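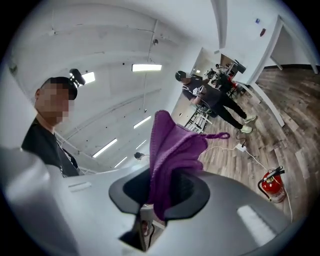

Purple knit and a ceiling spotlight at Clatwood.

The old Clatwood furniture store in Punddale stood empty for 6 years before anyone made an offer on it. The roof leaked over the loading dock, the freight elevator had failed its inspection, and the bank wanted the building sold as one lot.

Ingvar Þorgeirsson bought it with two partners and planned to put in apartments. The parking rules stopped that. He then divided the upper floors into workrooms, the smallest of them 182 square feet, and rented them by the month.

"I didn't have a vision for it," he said. "I had a loan payment due in May."

The first tenant was a bookkeeper. A violin repair shop came next, then a company that prints menus. Iyer, a sign painting business that had worked out of a garage across town, took two rooms on the north side for the steady light. Rent covers heat, water and trash pickup. Tenants pay for their own electricity, and the meters took most of the first winter to sort out.
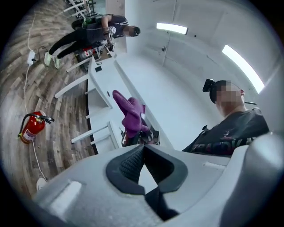
A charcoal T-shirt with a red, white and blue print, in one of the bright rooms.

Noise has been the main complaint. The interior walls went up fast, with a single layer of drywall on each side, and a phone call in one room could be heard in the next. Ea Þrastardóttir, who manages the building, moved the quieter businesses to the top floor and set hours for power tools: none before 9 a.m., none after 6 p.m.

She also rewrote the lease. The old one ran to 14 pages and had been copied from an office park. Hers is four pages, and the section on the freight elevator takes up one of them.

A second layer of drywall went in on the second floor last year at a cost of $2000 a room. The third floor is still waiting.
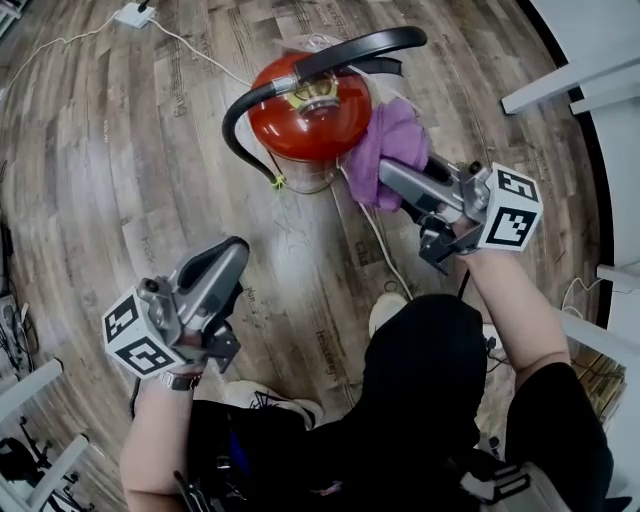 A red extinguisher on wood-grain flooring, with the pressure gauge at the top.

Jiner, a coffee roaster, opened in the old showroom on the street side and brought in the first regular foot traffic the block had seen in years. The smell reaches the stairwell by midmorning. Two tenants asked for a fan, and one asked for a discount card.

The waiting list is short, mostly people who want ground-floor space, and there is none left to rent. Þorgeirsson has looked at the former shoe warehouse 200 yards down the street. It has a better roof and a worse elevator, and he has not made an offer.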